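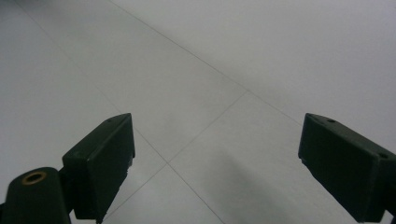 Suelo de baldosa gris claro

farhad_n
Buenas, sigo con mi guerra contra las juntas. Las baldosas del pasillo están bien, pero las juntas se me ponen negras cada dos meses. He probado bicarbonato, vinagre y el limpiador de Flirel y nada, vuelven. ¿Alguien ha pasado el rejuntado entero a epoxi?

Hongmei Liao
Uf, el vinagre ni lo toques!! Se come el cemento de la junta y luego coge más mierda todavía. Yo lo hice con epoxi en mayo (cocina y baño) y encantada, pero acabas con la espalda rota.

sebas_vasc
No estoy de acuerdo con lo del vinagre, muy diluido y aclarando bien lo llevo usando 6 años en casa de mi madre y ahí siguen las juntas. Lo del epoxi me parece matar moscas a cañonazos, y encima caro.

farhad_n
Caro cuánto? Porque a mí la máquina de vapor ya me costó lo suyo

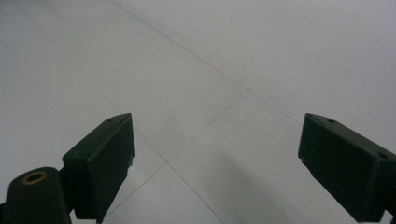

y tampoco quiero levantar medio pasillo para luego arrepentirme. El gris claro me gusta, eso no lo cambio.

Hongmei Liao
A mí me pidieron 4000 por hacerlo todo, me reí y lo hice yo. Rascador manual, paciencia y la radio puesta.

sebas_vasc
Pues eso, 4000 por unas juntas. Lejía rebajada, cepillo y a correr.

Xiaoqing J.
¿Y sellador? Antes de rascar nada yo probaría eso, Farhad.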